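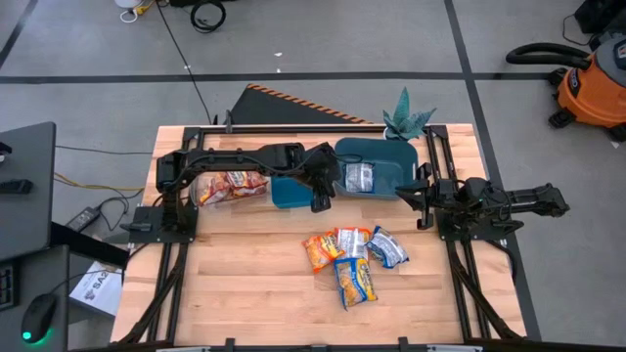
Zorley Two-Arm Bench Cell
Packing and sorting cells for small lines

The Zorley is sold as a complete bench: table, extrusion frame, two arms with parallel grippers, controller and cabling. It handles light packaged goods such as snack bags, sachets and small pouches, moved between the tabletop and a tray or tote.

What is in the base price
Butcher-block top on a black aluminum frame
Two arms with mounting plates
Two-finger grippers, one per arm
Controller, power supplies and emergency stop
Two days of setup and operator training at your site

Quoted separately
Spare gripper fingers (order with the cell, as later orders ship from Flumden and take longer)
Fixed overhead camera and bracket
Guarding, if your site assessment calls for it
Freight and liftgate delivery

Lead time
Current lead time is 17 weeks from deposit. Orders confirmed before the end of October hold this year's price. Cells are built and tested in Dillton, and buyers are welcome to attend the acceptance run. Bring 127 samples of your own product if you can, in the bags you ship in. Film that creases or slides changes the grip settings, and we would like to find that out before the crate is closed.

Planning the floor
Allow clear floor on all sides of the table. The arms can reach past the table edge, so tape out the full reach before you place desks, carts or shelving. Keep the operator station close enough to see both grippers. Run power and network to the station side and cover any cable that crosses a walkway. A level concrete floor needs no other preparation.

Budgeting after year one
Most buyers set aside money for fingers, cable sets and one service visit. The Tseng service plan covers the visit and phone support for 19 months. Parts are billed as used.

Leasing
Available on the base cell and the camera option. Freight is paid up front.

Quotes: Mihret Mekonnen
Site planning and floor drawings: Darragh Kavanagh
Service and parts: Ibsa Wubshet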